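이 사이트는 이용 편의를 위해 쿠키를 사용합니다. 계속 이용하시면 쿠키 사용에 동의하는 것으로 간주합니다. [동의] [설정]

트로보디스 소식지 2월호
작업장 소식

데스크톱 분해 작업, 원격 시연 수집 593회 완료

폐컴퓨터 분해 공정의 원격 조작 시연 수집이 1차 목표를 채웠습니다. 지난 호에서 예고한 대로 이번 단계는 데스크톱 본체 내부 부품을 다루는 동작에 한정했고, 저장된 시연은 모두 593회입니다. 중간에 통신이 끊긴 기록과 조작자가 스스로 폐기 표시를 한 기록은 이 숫자에 들어 있지 않습니다.

작업은 이완 모리스(Ieuan Morris)와 라이모 이코넨(Raimo Ikonen)을 포함해 조작자 3명이 나누어 맡았습니다. 한 사람이 이어서 조작하는 시간은 90분을 넘기지 않도록 했습니다. 처음에는 오전 내내 한 사람이 맡아 보았는데, 점심 무렵의 기록은 손이 눈에 띄게 급해져 있었습니다. 로봇은 조작자의 버릇까지 그대로 배우므로 피곤한 상태의 시연은 양이 많아도 도움이 되지 않습니다. 지금은 교대 시각을 벽에 붙여 두고 그대로 따릅니다.

조작 장치는 기존의 탈리츠(Tallitz) 핸드 컨트롤러를 계속 쓰고 있습니다. 손목 회전의 감도를 한 단계 낮춘 것 말고는 설정을 바꾸지 않았습니다. 팔을 직접 잡고 움직이는 방식도 시험했으나, 본체 안쪽으로 손이 들어가야 하는 구간에서는 조작자의 팔이 카메라를 자주 가렸습니다. 그래서 직접 교시는 작업대 위에서 자세를 잡는 초기 동작에만 남겨 두고, 부품을 다루는 동작은 모두 원격으로 진행합니다.

본체는 옆으로 눕히고 측면 덮개를 연 상태에서 시작합니다. 파란색 플라스틱 캐디에 끼운 3.5인치 하드디스크가 이번 시연의 중심이고, 메모리와 케이블은 다음 단계로 넘겼습니다. 덮개를 여는 동작은 수집 대상이 아니며, 사람이 미리 열어서 올려 둡니다.

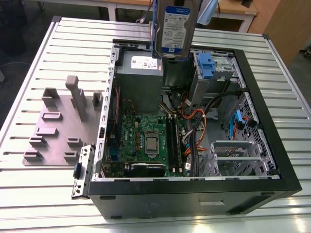 조작자들이 가장 까다롭다고 꼽은 것은 드라이브를 드는 높이입니다. 케이스 안에는 전원선 다발과 SATA 케이블이 지나가고 있어서, 충분히 들기 전에 옆으로 움직이면 캐디가 선에 걸립니다. 이완은 첫 주에 이 실수를 여러 번 했고, 이후 수직으로 든 다음 잠시 멈추고 그다음에 수평으로 이동하는 순서를 제안했습니다. 현재 지침서에는 이 순서가 들어가 있습니다. 다만 멈추는 시간이 길어지면 학습된 정책도 같은 자리에서 오래 서 있게 되므로, 멈춤은 짧게 합니다.

라이모는 반대로 접근 동작에 시간을 많이 들였습니다. 그리퍼를 캐디와 나란히 맞춘 뒤에 내려가야 하는데, 화면으로만 보면 깊이를 잘못 읽기 쉽습니다. 작업대 쪽 고정 카메라의 화면을 크게 띄우고 손목 카메라는 보조로 두었더니 다시 맞추는 횟수가 줄었다고 합니다. 사람마다 편한 배치가 달라 화면 구성은 각자 정하게 했습니다.

실패한 시연을 어떻게 처리할지도 정리했습니다. 집었다가 놓친 뒤 다시 집어서 끝낸 경우는 보관하고 '복구' 표시를 붙입니다. 케이스가 밀려서 사람이 손으로 바로잡은 경우는 버립니다. 케이블에 걸린 경우는 조작자가 스스로 풀었을 때만 보관합니다. 판단이 애매한 기록은 두 사람이 함께 보고 정하며, 그래도 의견이 갈리면 버리는 쪽을 택합니다.

본체의 위치는 매번 조금씩 바꿉니다. 작업대의 레일에 맞춰 반듯하게 놓으면 기록은 깔끔해지지만, 학습된 정책이 그 위치에서만 움직이게 됩니다. 지난가을 도브하니우크(Dovhaniuk) 작업장에서 받은 기록이 그랬습니다. 본체를 손가락 한 마디만 밀어도 그리퍼가 빈 곳을 잡았고, 결국 그 기록은 비교용으로만 남겼습니다. 이번에는 시연을 3회 할 때마다 위치와 각도를 바꾸었습니다.

기록 정리에는 푸라누스(Puranus) 도구를 씁니다. 시연이 끝나면 조작자가 성공, 복구, 폐기 가운데 하나를 고르고 한 줄 메모를 남깁니다. 메모는 짧아도 되지만 빈칸으로 두지는 말아 주십시오. 나중에 영상을 다시 돌려 보는 사람에게는 "케이블 걸림" 한마디가 큰 차이를 만듭니다. 시각 동기화가 어긋난 기록이 일부 발견되어 확인하고 있으며, 결과는 작업장 게시판에 올리겠습니다.

다음 단계에서는 메모리를 다룹니다. 슬롯 양끝의 고정 장치를 푸는 동작이 필요해 지금의 그리퍼 끝으로는 무리가 있다는 의견이 많습니다. 가늘게 깎은 손끝을 두 종류 준비했고, 어느 쪽을 쓸지는 짧은 시험 수집을 해 본 뒤에 정합니다. 조작을 배우고 싶은 분은 작업장으로 연락해 주십시오. 처음 오시는 분은 오후 2시에 시작하는 연습 시간부터 참여하시면 되고, 연습 기록은 데이터에 포함하지 않습니다.

최근 소식
- 핸드 컨트롤러 감도 설정, 이렇게 바꿨습니다
- 고정 카메라와 손목 카메라의 시각 맞추기
- 복구 동작이 들어간 시연을 남기는 이유
- 작업장 연습 시간 안내
- 지난 호 보기: 나사 풀기 시연 정리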